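Ticket 163: Fridge in back room cutting out, top compartment not holding
Site: Pristelach, ground floor back room
Raised by: Thitima Sombatkul
Assigned to: Tsz-kin Fang
Status: Closed, one follow-up item open
Opened: 30th September

Description of fault
The white fridge freezer by the brick wall has gone off twice this week. Both times the inside light was out when I opened the door, and the ice trays in the freezer had gone soft. I pressed the switch on the power strip and it came back on. The second time it was off again by the afternoon. Lunches and milk moved to the small fridge upstairs. Can someone look before we lose the rest of what is in the freezer?

Update 1, Tsz-kin Fang
Came down at lunch. Fridge was off when I got here. Plug fully home in the strip, strip switch on, no light inside. Moved the fridge plug to a wall socket in the doorway using the long lead from stores and it started straight away. Put it back on the strip and it ran for ten minutes, then stopped when I nudged the strip with my foot.

So the fridge itself is probably all right and the strip is suspect. Left it running off the wall for now. The lead is taped down across the doorway but this can't stay as it is.

Update 2, Thitima Sombatkul
Fridge has stayed on all night. Freezer is hard again. The bottom part still feels a bit warm to me, the milk I put back was not as cold as upstairs.

Update 3, Tsz-kin Fang
Set a thermometer on the middle shelf and will read it tomorrow. Dial was on 2, turned it up to 4. Please don't change it until I have looked.

Could somebody send a picture of the room as it is normally laid out, with the strip back on the floor? I want Boonmee to see how far it is from the sockets before he quotes for a new one.

Update 4, Yee-man Shek
Strip put back where it usually goes, picture attached. The fridge is the tall one with the red tag on the upper front. 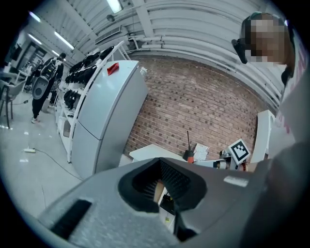
Attachment 1: back room, fridge and shoe rack against the brick wall, power strip on the floor.

Update 5, Boonmee Thongsuk
Thanks, that is clear enough. Two things.

The strip should not be lying on open floor where people walk through. Even a good one will get kicked there, and if the contacts inside are worn a knock is all it takes. I would replace it and fix the new one to the wall, or do away with it and put a proper double socket behind the fridge. The second is better and I can do it off the existing circuit.

The other thing is the shoe rack. It is right up against the left side of the fridge. Check the handbook for the gap it needs at the sides and move the rack along if there is not enough. That might be your warm milk.

Update 6, Tsz-kin Fang
Handbook found in the drawer. It asks for 5 cm each side and more at the back. Took the shoes off the rack, slid it to the left and put them back on in the same order, so people should find their pairs where they left them. Pulled the fridge forward a little as well. There was a lot of fluff on the coils behind it, vacuumed off.

Thermometer this morning, before moving anything: 9 degrees. Will read again after a full day.

Update 7, Tsz-kin Fang
4 degrees on the middle shelf. Dial still on 4. Happy with that.

Opened up the old strip on the bench. One of the contacts is brown and has lost its spring. Strip has been cut up and binned so that it doesn't find its way back into use.

Update 8, Yee-man Wei
Quote from Boonmee for the double socket is 103 pounds including the plate and trunking. Approved. Please charge it to the building budget and not to kitchen supplies.

Update 9, Boonmee Thongsuk
Double socket fitted behind the fridge, tested, label on the plate. Power was off in the back room for half an hour. Fridge is plugged straight in and the long lead has gone back to stores.

Update 10, Thitima Sombatkul
All working, thank you. Milk and lunches are back downstairs. I threw out two tubs of soup from the freezer that had thawed and frozen again. Anyone missing soup, it was that.

Resolution
Cause of cutting out: worn contact in power strip. Strip scrapped, fixed socket installed.
Cause of warm lower compartment: low dial setting, dust on coils and not enough space at the side. All three put right.

Follow-up
Clean the coils again in December. Assigned to Tsz-kin Fang.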